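Cuaderno de taller, banco de ensayos de válvulas y cabezas
2020-04-25

Retomo donde lo dejó el turno anterior. La válvula maestra de la cabeza Danov sigue sin cerrar bien a baja presión. A alta, perfecta. El asiento de aguas arriba se sospecha desde el principio pero no lo habíamos abierto.

Primera prueba, baja, con agua y inhibidor. Purga larga, salía aire por la toma del manómetro y no paraba. Estabilizo, cierro, espero. El registrador cae despacio y sin escalones, una pendiente limpia. Eso no es aire, es fuga. Repito por el otro lado: aguanta. O sea, asiento de aguas arriba, como decíamos.

Subo a 1,000 psi. Cae menos. Subo a 3,000 psi, 10 minutos: línea recta, ni se mueve. La presión pega la compuerta al asiento y tapa el defecto. Si alguien prueba esta válvula solo a alta la da por buena y la manda al campo. Apuntarlo en la hoja, por favor, que en la versión vieja del formulario la casilla de baja va al dorso y se salta.

Desmontada. Bonete afuera sin drama, los espárragos giraban todos menos el de la esquina del lado del volante, que pidió aceite y paciencia. Junta anular marcada, no se reutiliza. Compuerta: cara de aguas abajo bien, cara de aguas arriba con una raya fina en el sentido de la carrera. Se nota con la uña. El asiento tiene la misma raya, casa con la otra. Arena, seguro, o un resto de soldadura de la línea. La grasa vieja estaba sucia y con grumos, de la que se pone en invierno.

Dudas sobre el repuesto. El asiento que hay en el cajón trae etiqueta de Bassi y el plano pide el de Danov. Mismo diametro exterior, misma altura, pero el chaflán no me cuadra con el plano. No lo monto hasta que contesten. Pedido el certificado de material de los dos, y que manden el plano en la última revisión, que el nuestro tiene tachones a mano. 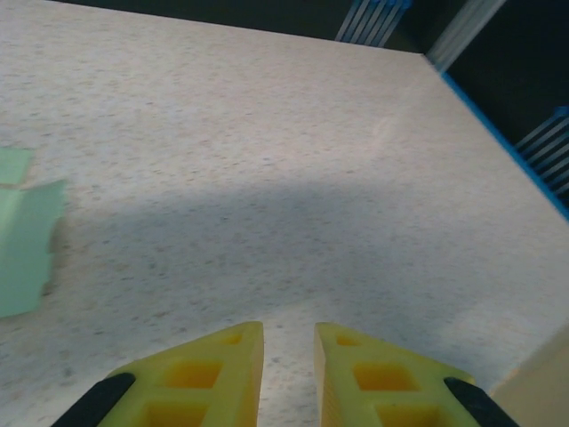 Entrada y foto: taller de válvulas, banco de ensayos

Sigo. Mientras tanto, lo del pozo Standcombe. Preguntan otra vez por la válvula de ala de repuesto, que la quieren para la parada de junio. Hoy por hoy no hay ninguna lista. La única candidata es justamente esta. Les he puesto que depende del asiento y que no den fecha al contratista todavía. Que conste aquí por si luego alguien dice que se prometió.

Registrador: el canal B vuelve a dar ruido. Cambié el cable, igual. Cambié el transductor por el del banco pequeño y se fue el ruido, así que transductor. El malo queda aparte con cinta roja. No volver a ponerlo en la caja de los buenos!! El del banco pequeño tiene calibración en vigor, mirado en la pegatina y en la carpeta.

Bomba: al pasar de 3,000 la aguja tiembla un poco en cada golpe. Puede ser la antirretorno de descarga. No afecta a la lectura una vez bloqueado, pero molesta para ajustar. Para otro día.

Dos actuadores Risto recibidos, todavía embalados. El albarán dice muelle de cierre y la placa del primero pone apertura a fallo. O la placa está mal o nos han mandado otro modelo. No abrir el segundo hasta aclarar. Reclamado por correo con foto de la placa.

Pendiente:
- respuesta Danov / Bassi sobre el chaflán
- junta anular nueva, no queda ninguna en el armario
- lapear compuerta o pedirla, según lo que diga la medida de la raya
- transductor a calibrar, o a la basura
- cambiar el formulario para que la baja vaya delante de la alta
- grasa: tirar el bote abierto

La compuerta se queda en aceite en la bandeja del fondo, tapada. El cuerpo, con tapas de plastico en las bridas. Las tuercas del bonete en la bolsa, con el numero de orden de trabajo escrito por fuera. Banco despresurizado y llave de aire cerrada.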